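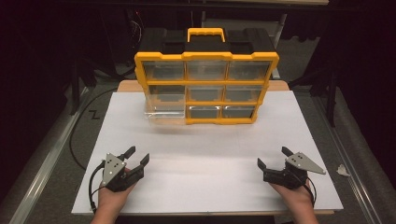
Oltau House is a place for families who have had to leave their homes in a hurry and are starting over in a town they never planned to live in. We help with the first weeks and then with the long stretch after them, when the phone calls from well-wishers slow down and the school forms, the bus passes and the dentist still have to be sorted out. People bring us their papers in shopping bags and coat pockets, and one of the first things we do is find a spot for each kind. A case of clear drawers, like the yellow one with its three rows of three, is a pretty good picture of how we like to work: you can look through the front, you know where things go, and you can pick the whole business up by the handle if you have to move again.

How we got going

We started out as a handful of neighbors in Wurkden who had spare bedrooms and not much of an idea what we were doing. The first family stayed with one of us for 17 nights, and by the end of it we had learned a great deal about interpreters, car seats and how many different offices a person can be sent to in one morning. Word got around, as it does, and by that September we had rented two rooms above the old Soomro bakery (the smell of bread still came up through the floor then, and we miss it!).

We moved to our present building on Jista Street and opened the doors on Jun 25, 2022, with a potluck that ran well past dark. There were far too many potato dishes and not one serving spoon, and we have owned a drawer full of serving spoons ever since.

What we do

Most of our work is finding people a place to stay and keeping them company while they get settled. We match newly arrived families with hosts, and we visit both sides often in the first month – living in someone else's house is hard, and so is having guests who are worried sick about a brother or a mother far away. When a family is ready for a lease of its own we go along to see apartments, read the fine print together and help carry the couch.

We also run English conversation tables for grown-ups, a homework room for school-age children and a family reunion desk. The reunion desk is the quietest corner of the building and probably the one we are proudest of. It helps husbands, wives, parents and children who were separated along the way with applications, travel plans and all that waiting. We can't hurry a consulate, much as we'd like to, but we can make sure a form goes in complete the first time, and we can be at the airport with a warm coat in the right size.

To date we have welcomed 759 people, and almost 3000 hours of conversation practice have gone by at our tables, a good share of it spent on recipes and soccer.

Who pays for it

Gifts from local people cover the greater part of our costs, along with a few small grants and the yearly rummage sale. Nothing we offer carries a fee, and we don't ask about religion or politics. If you need us, you are welcome.

Come by

The front room is open every weekday morning and there's always coffee, and usually something baked. If you have a room to lend, a language to share or a crib in good shape, please stop in and tell us about it. Ring the lower bell at 3138 Jista Street, as the upper one hasn't worked since we moved in.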